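Re: Sinking office chair, any ideas?

Well, I got down on the floor with mine last night, Corey, and had a proper look underneath.

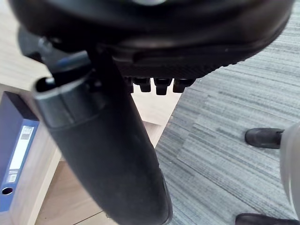

Your original question

> From: Corey Hinds
> My Rallska has started sinking again, 2 inches before I've finished a cup of tea. Is it worth getting a new gas strut, or do I bin it? Lisden want 34 quid for one.

What I've got is a lever up by the housing under the seat and a long black tube, a bit scuffed and dusty near one end (I really must hoover more!). I'd get the strut. A new chair from Fairweather is 400, and mine has had 9 years of me flopping into it - it's only on its second strut. Do measure the old one first, though, I didn't and had to send the first one back. Has anyone on the list got a big pipe wrench Corey could borrow in April?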